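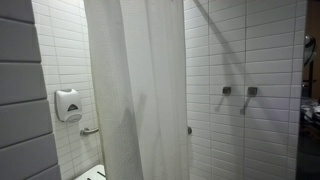
Fig. 1. Shower corner, Nundura unit. Grey padded panels at left, then tile, soap dispenser, grab bar, curtain.

Wet Areas in Small Rooms: project report
Évan Marchal
Submitted Sunday, March 31, 2024

1. What I looked at

One shower corner. The original plan was three bathrooms compared side by side but access to the other two fell through in January, so the whole report is on the Nundura unit, which is a small practice flat used for teaching. Picard (my supervisor) okayed the change by email.

The question: does the layout make it easy to get in, wash, and get out again without dragging water or fabric around with you? I kept it to things you touch or brush against. Plumbing and ventilation not covered. Lighting only a bit, in section 4.

2. The corner as it is

White wall tile, the small brick-shaped kind, laid in straight rows with pale grout. Dispenser on the wall, grab bar under it and slightly over to the right, horizontal, short. Curtain hangs long and full, right beside the bar. The padded panels are in five parts one over the other with darker seams, and they close off the side before the tile starts.

Opening measured at 1,395 mm. Panels to curtain at the tightest point, 578 mm. Both taken with a steel tape, both taken twice, same result. I wanted a third measurement of the bar height but wrote it on a paper towel and lost it. Will add if I get back in before marks close.

3. Method

Very simple. I did the same routine over and over in dry clothes, water off: come in, open curtain, reach for the bar, reach for soap, close curtain, open, leave. 20 runs. For each run wrote down:

- did my arm or shoulder touch the curtain before I meant it to
- did I have to move fabric to get a hand on the bar
- where the curtain ended up when I let go of it
- anything annoying

Second part was a short talk with 5 people from my tutorial group, each did the routine once and then said what they thought. Not a big sample, I know. They are all students and all fairly tall, so nothing here should be read as applying to older people or people who use a chair. That's a real hole in the project given that a grab bar is one of the main things in it.

No water was used at any point. The rules for the flat say no running the shower outside of booked classes, and my booking was for the room only. So anything below about wet fabric is me guessing and I've tried to say so each time.

4. Results

Curtain and bar. This was the main finding. The edge of the curtain overlaps the tile close to the bar, and when it's left to hang by itself the folds get in the way of the hand. In most runs I touched fabric before metal. Not a disaster when dry. When wet I'd expect it to cling, and a person reaching fast for something to hold could easily get a handful of curtain. Curtain is not going to hold anybody up.

Everyone in the tutorial group noticed this without me bringing it up. One of them said she would stop using the bar altogether and just put her hand on the tile. Another pulled the curtain right back each time before reaching, which works but is an extra step and you're standing on one side with nothing to hold while you do it.

The bar itself. Short. Fine for one hand, not for two. Rounded ends, no sharp bits, felt solid when I leaned on it (I did not put full weight on it). Chrome, so it reads as dull silver against white tile. You can find it, but a darker colour would be found quicker. Two of the group said the same, one disagreed and said dark bars look like a hospital.

Soap dispenser. Good position relative to the bar: you can hold the bar with one hand and get the other up to the dispenser without turning your body. White on white though. Rounded body with a curved cover and a little grey arch near the centre. I liked the arch as a target for the eye, I think it's the only thing that stops the dispenser dissapearing into the wall.
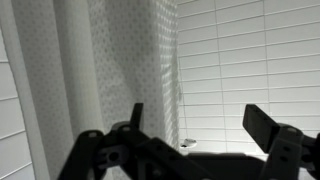 Blinds. I hadn't planned on writing about these but they kept coming up. White, horizontal slats, and with a white curtain near them everything goes pale in the daytime. Pleasent enough room to be in. The light is soft and even and nobody in the group asked for the lamp. Cost is that edges get hard to judge. Where curtain stops and blind starts is not something you want to be working out with shampoo in your eyes.

Slats are also a cleaning job. Steam plus dust plus narrow slats, anyone who has rented will know. A plain roller blind would wipe down in a minute. I'd put this as a low priority compared with the curtain.

Panels. Soft, matte, don't ring when you knock them. Good for elbows. Seams are my worry, dirt will sit there. I ran a damp cloth down one seam and it came away clean, but the flat gets cleaned properly before every class so that proves very little.

5. Options for the curtain

Went through these with Picard in the second meeting.

a) Tie-back on the wall, away from the bar. Cheapest. Relies on people using it, and from what I saw they wouldn't.

b) Narrower curtain. Cuts the spare fabric. Risk of a gap at the edge and water on the floor, can't test that dry.

c) Weighted hem. I borrowed a Pramis sample curtain for this, heavier fabric and weights in the bottom. Hung straighter, swung less. Still sat over the tile at the same place though, so it helps the swing and does nothing for the overlap.

d) Shift the bar further along the wall. Best result on paper. Means drilling tile and checking what's behind it, so not a student decision.

e) Fixed half screen instead of a curtain. Vasaretti do one that would suit the opening going by their catalogue, but I couldn't get a price in time. Also takes away the full-width opening, bad for anyone needing help to wash.

My pick is (a) now and (d) when the room is next redone. Picard thinks (b) deserves a proper wet trial first. Fair point.

6. Problems with the project

Started late. Lost two weeks trying to rescue the three-room comparison. Should have dropped it sooner.

I was both the tester and the person writing the notes, so by the later runs I was pretty much steering around the curtain out of habit. The early runs are more honest. If I did it again I'd have someone else do the reaching and I'd just write.

Tally sheet had "touched curtain" as yes or no. Brushing it and getting tangled up in it both went down as yes. Needed at least one more column.

Bar height still missing, see section 2.

7. Next

- bar height (!!)
- wet trial, needs a class booking, ask the Nundura office
- at least a few testers who are shorter, and someone who uses a grab bar at home
- try a strip of coloured tape on the bar and see if people find it faster
- return Pramis sample, it's overdue

Raw tally sheets are in the back of the folder. Handwriting is bad in the later ones, ask me if something can't be read.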